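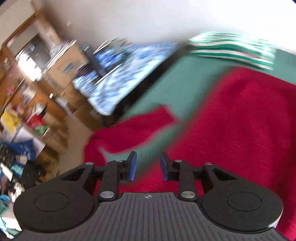 How many garments can the folding room get through in a day now?
Up to 60 with two people on, and that is washed, dried, checked and folded, not just folded.

Progress report, Lirley Clothing Bank
To: Graça Bastos, Rella Fund
From: Rodrigo Sequeira
2026-06-27

Graça - short one, sorry, intake week. Numbers first, then the folding, then money.

Intake steady. Knitwear still the biggest pile and the slowest. Coats fine. Kids' things go out as fast as we shelve them, no folding backlog there at all. Towels and kitchen cloths we take too, they go in the starter packs for people moving into a first apartment.

Folding tables. Both in use since March. Second one is a better height, Conceição says her back is ok after a full shift, which it was not on the old desks. We tried different ways of doing sweaters and have settled on this:
- lay it out flat, front down, sleeves out to the sides
- smooth from the collar down, not across
- sleeves in, one at a time, straight down the back
- bottom third up, then fold again
- label showing if there is one, so the sorter dosn't have to open it up again

Sounds obvious. But we had four people folding four ways and the shelves looked like it. New people get it in one morning now. 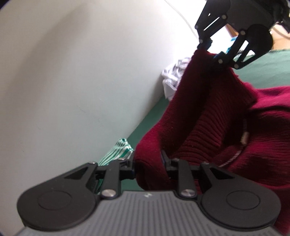
Knits get handled seperately from the rest. Fine rib is the worst of it, stretches if you lift it by one shoulder and then it never sits square on the pile. So we ask everyone to carry them over both arms and shake nothing. Seams get a look while the thing is open. Loose stitching goes in the mending box. Gonçalo clears the box when he's in, 17 pieces mended last month, 8 still waiting on matching thread.

Dryer. Still the old Breathnach. Runs hot on the low setting so knits go on the rack instead, and that is the real bottleneck, not the folding. Rack holds 25 and takes overnight. A second rack would do more for us than a second dryer. Would like to move what's left in the equipment line to that if you're happy - can send the quote.

Detergent. Switched to Zestside, unscented. Two families had asked. No complaints so far, bit more expensive per box.

Not done yet:
Size stickers. Printer arrived, labels are the wrong width, exchange requested.
Shelf signs in Portuguese. Rui has the text, needs someone to check it.
Evening opening. Only one person has said they can do evenings so it's on hold until the fall.

Spending is inside the budget, a little under on supplies and a little over on laundry. Receipts are in the shared folder except the one for the table legs, which I'm chasing.

What I need from you: a yes or no on the rack, and whether the next report can be the same length as this one. Conceição can show you the room any morning if you want to come by, best before noon while the tables are going.

Rodrigo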